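Zultier promete travar phishing em 13 segundos, mas mostra poucos dados

A Zultier lançou em abril um serviço de filtragem de correio eletrónico que, segundo a empresa, identifica e isola mensagens fraudulentas em 13 segundos. O produto chama-se Windoteck e destina-se a pequenas e médias empresas sem equipa própria de segurança. O comunicado fala em "proteção total". A documentação técnica, mais contida, fala em "redução do risco".

O número que a empresa mais repete é outro: 85% das mensagens maliciosas bloqueadas antes de chegarem à caixa de entrada. Resulta de um ensaio-piloto com 296 caixas de correio, todas de um único cliente, a distribuidora Güneş. Não foi divulgada a duração do teste, nem quantas mensagens legítimas ficaram retidas por engano, e este segundo dado costuma decidir se um filtro sobrevive ao primeiro mês numa empresa que vive de encomendas por email.

Questionada sobre os falsos positivos, Nathalie Desjardins, diretora de produto da Zultier, respondeu por escrito que os valores "estão em linha com o esperado para esta fase". Não esclareceu que valores são esses nem o que era esperado.

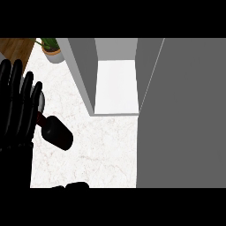 Nadège Bailly
Redatora, Segurança e Redes

Há também a questão da comparação. A apresentação distribuída aos jornalistas coloca o Windoteck à frente de "soluções tradicionais", sem identificar nenhuma. Pedimos a lista. A empresa invocou razões comerciais – as mesmas que alegou para não entregar o relatório do piloto.

Ekkachai Thammasiri, consultor independente que leu a documentação a nosso pedido, reconhece mérito na análise de ligações encurtadas, mas torce o nariz ao resto. "Um piloto com um só cliente diz-me como se comporta o filtro naquele cliente. Gostava de ver o mesmo teste numa clínica, numa escola, num escritório de advogados", afirma. Aponta ainda que o sistema exige acesso de leitura a todo o correio da organização, pormenor que aparece apenas no anexo do contrato.

Sobre o destino dessas mensagens, o anexo é vago. Refere que "amostras" podem ser conservadas para melhorar o serviço, sem indicar prazo nem local de armazenamento. Rosaire Poirier, responsável jurídico da Zultier, garante que o texto será revisto, mas não se comprometeu com uma data.

O serviço já pode ser contratado, com um mínimo de 300 utilizadores no plano anual. É um patamar curioso para um produto anunciado às pequenas empresas e superior ao número de caixas em que foi testado. A Zultier diz estar a estudar um plano mais reduzido e marcou para sexta-feira uma sessão de esclarecimento em linha, com inscrição obrigatória.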